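Workshop Labelling and Signage Renewal
Progress report to the Fjeld Fund, June 2022
Prepared by Torbjørn Strand, Budach Technical College

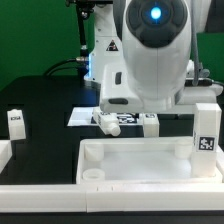 The project replaces worn or inconsistent safety labels and room signs in the college workshops and sets up a single register for them. Work in this period was mainly on the survey and on the recording rules. The first draft of the rules sorted labels by colour, following the old stock list. This did not work well for faded labels or for those made without colour. Each label is now entered by outline first, then by colour, then by the surface it is fixed to. A triangular warning label in black and white, like the one on the white column, therefore goes under "triangle" and is read together with its coloured equivalents. The draft guidance has been reissued with this change and the earlier version withdrawn.

1. Survey

The survey of the main building is complete. The building dates from 1912 and has been altered several times, so room numbers on the doors do not always match the numbers on the floor plans. Where they differ, the door number has been used and the plan number kept in a second column. The register now holds 469 entries. Each entry gives location, outline, colour, surface, condition and the date of inspection.

Condition is graded on a scale from 0 to 3. Grade 0 means no visible wear. Grade 1 covers scuffed edges and light fading with the symbol fully legible. Grade 2 means that the symbol can be made out but any wording cannot be read from normal standing height. Grade 3 means replace at the next opportunity. Two surveyors graded the foundry and the pattern store separately as a check. Their grades differed mostly between 1 and 2, and the wording of grade 2 has been tightened as a result.

The annexe has not been surveyed. Access was delayed by roof repairs and is now expected in August.

2. Materials trial

Two label materials are being compared. Draltavex is a printed film with a clear top layer. Nistus is a thicker engraved sheet, fixed with adhesive or with screws. Samples of both were put up in the wet area of the ceramics workshop, beside the forge and on the outside face of the timber store door.

At the 30 day inspection the Draltavex samples had kept their colour in all locations. The samples on painted brick had lifted at the corners. Those on bare metal had not. The Nistus samples had stayed in place on every surface, although glaze dust had collected in the engraving and reduced contrast. Cleaning with a damp cloth removed most of it. A stiff brush removed the rest but left fine scratches, and brushes will not be recommended in the maintenance sheet.

No decision on material has been made. The present view is that film is adequate for smooth indoor surfaces and that engraved sheet should be used on brick and outdoors. A mixed order would mean two suppliers and two sets of artwork, and the cost of the second set was not included in the original application.

3. Room signs

Artwork for the room signs has been revised after comments from teaching staff. The room number is larger and the department name has moved to the second line. Arrows have been taken off the door signs and will appear on corridor signs only. Proofs for the ground floor have been approved. Upper floor proofs are waiting for the timetable office to confirm which rooms will change use.

4. Budget and timetable

Spending on the survey is within the agreed amount. Nothing has yet been spent under the printing heading. We ask the Fund to agree that printing money not used this year may be carried forward, given the delay in the annexe. There is no request for additional money at this stage. If the mixed order goes ahead, a revised costing will be sent before any order is placed.

5. Next period

Survey of the annexe and transfer of its entries to the register.
Second inspection of the material samples, using the same grading scale.
Replacement of all grade 3 labels in the main building with temporary printed versions.
Issue of the maintenance sheet in draft to workshop technicians.

The register can be supplied as a spreadsheet on request. The revised recording rules are attached as Annex A and the sample inspection notes as Annex B.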